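The Linach Meter

The flow meter at Linach pumping station recorded a loss every night between two and four in the morning. The figure was small, 83 litres, and it did not vary. The inspector from the Vornmont water office arrived on a Friday in November with a case of instruments and a form to be completed in duplicate.

She began with the mechanical causes. The Domański valve on the outlet had been fitted before the village was connected, and its seals were known to harden. She closed it, fitted a gauge and waited 12 minutes. The needle held at the same mark. She wrote 'sound' in the column provided, then checked the second valve and wrote it again.

The station had one room for the staff, with a table, a kettle and a bin. She ate there at midday and read the logbook. It went back 70 years. The early entries were in pencil and dealt mainly with frost.

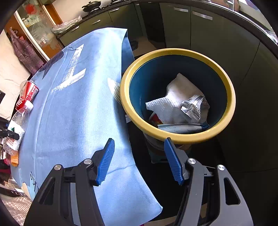
The bin, with a crumpled paper towel inside.

One entry appeared in several hands, always in the same words: 'Ilby drawn as usual.' No pipe on the plan led to Ilby. The plan showed the name against a group of four rectangles on the valley floor, beneath what was now the reservoir. The houses had been emptied before the dam was closed. Their supply had been cut and capped, and the caps were listed by number.

She stayed for the night reading. At two the pump note fell by a fraction of a tone. She put the listening rod to the main and heard water moving, then a pause, then water moving again. It was the ordinary pattern of a domestic supply – a tap opened, a vessel filled, a tap closed. The intervals were regular. At four it stopped. 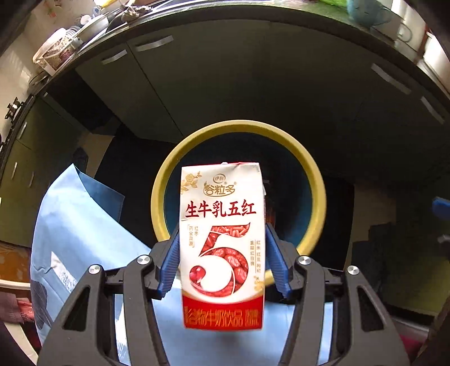 She considered the form. It allowed for leakage, theft, meter error and evaporation. Leakage did not keep hours. Theft required a connection, and she had walked the line twice. The meter had been calibrated in spring against a reference volume of 2,340 litres and had passed.

There was a fifth line at the foot of the page, marked 'authorised use', which required an account name and a date of first supply. She copied the date from the oldest logbook. Under account name she wrote Ilby, and under tariff she wrote domestic.

Before leaving she opened the outlet valve by a further quarter turn. The pressure in the lower main had been rather poor.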